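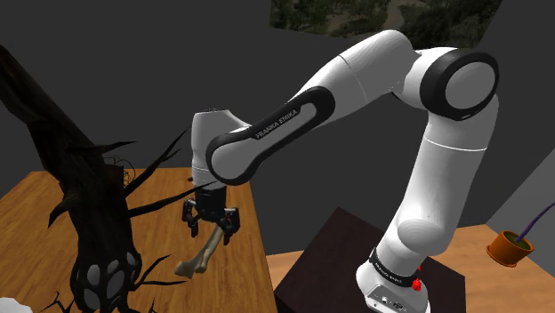 Progress report to the Grerka fund, July 2020
Mobile servicing pilot, Bekton and Undell

The grant was meant to show whether home visits bring in drivers who would otherwise skip a service. I still can't say that they do. We have finished 167 visits against a target of 1,000, and most were for people who already used the Bekton garage. Moving a customer from the forecourt to their own driveway is not growth, whatever the leaflet says.

Both vans are on the road. The second came late from Liem with the wrong racking, and we paid to have it refitted.

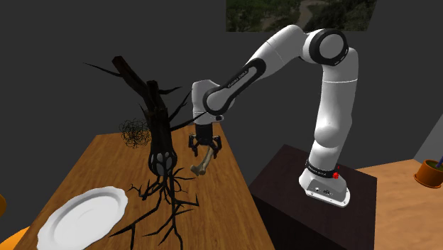 Brake and battery jobs go well at the kerb. Exhausts don't, and I would stop offering them. The booking line claims a 2 hour arrival slot, which we miss too often in Undell. I have asked for the slot to be widened before anyone spends more on adverts.

Spending is under budget, mainly through having done so little. I'd like to hold back the last 10 per cent until October and decide then if a third mechanic is worth it.

Hidayah Nair

Comments

pete_m: Had my battery done in Undell. Good job, turned up an hour late.

Carol: Will you still do exhausts at the garage?

Hidayah Nair: Yes Carol, in Bekton, same price.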